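A Day at the Trusdale Mill Open House

I have been knitting with Trusdale wool for years and had never once seen where it comes from, so when the guild newsletter said the mill would be open to visitors on 18th November, I signed up before I'd finished my coffee. The mill is at the far end of Olari, past the feed store and over the one-lane bridge. Park on the grass, because the gravel lot fills up with vans.

They take you around in small groups, and ours started in the sorting shed. Fleeces come in from farms on both sides of the valley and get skirted by hand on big slatted racks. I got to put my arms into one up to the elbows (lanolin hands for the rest of the day, wonderful!). Our guide told us the shed took in 1,690 fleeces this year, most of them in the spring rush that starts in March.

Next came scouring. It's hot and steamy in there and it smells exactly the way you'd think. The wool goes through 4 bowls of water, each one cleaner than the last, and comes out of the dryer so white and puffy that everybody in the group wanted to squash it.
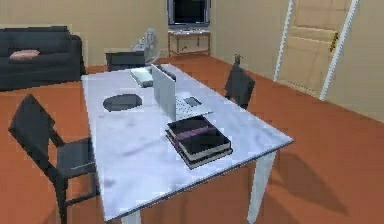 Then the carding room, and this was the part I'd been waiting for. The carder is called the Groen, after the town it was shipped from, and it is enormous. You feel it in your feet before you hear it. Wool goes in one end as fluff and rolls off the other as a web so thin you can see your hand through it, and then that gets split into strips and rubbed into soft pencil roving. I could have stood there all afternoon. They let us each take home a little twist of it, and mine is still in my coat pocket.

The spinning frame was down for a belt change, which was a shame, but it meant we could get right up close and ask questions. Someone asked why the sport weight has felt rounder lately. They've gone from two plies to three! I knew it! I'd noticed it on my last pair of mittens and thought it was my tension.

The dye room is the smallest part of the place. They dye in lots of 65 skeins, so if you're making a sweater, buy it all at once and check the tags. The new line is called Urix and it's all heathers, blended before spinning, with a mossy green I can't stop thinking about.

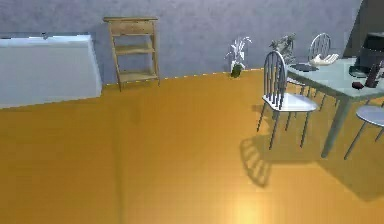

Lunch was soup and rolls in the old wool store, and after that the shop opened. Seconds were in bins by the door and went fast. I came away with a 900 gram cone of undyed DK, five skeins of the green, and a bag of carding waste for stuffing toys. The cone will need a good wash before I use it, as it's still got the spinning oil in it.

A few notes if you go next time. Wear closed shoes, they won't let you on the carding floor in sandals. Bring cash for the seconds bins. The stairs up to the dye room are steep and there's no other way up, but the rest of the tour is on one level. And take the early group if you can get it, as ours ran long and the last group had to skip the sorting shed.

I've already wound the first skein of green and swatched it on size 6 needles. It blooms beautifully after a soak. I'm thinking a yoke sweater, maybe with the undyed for the contrast.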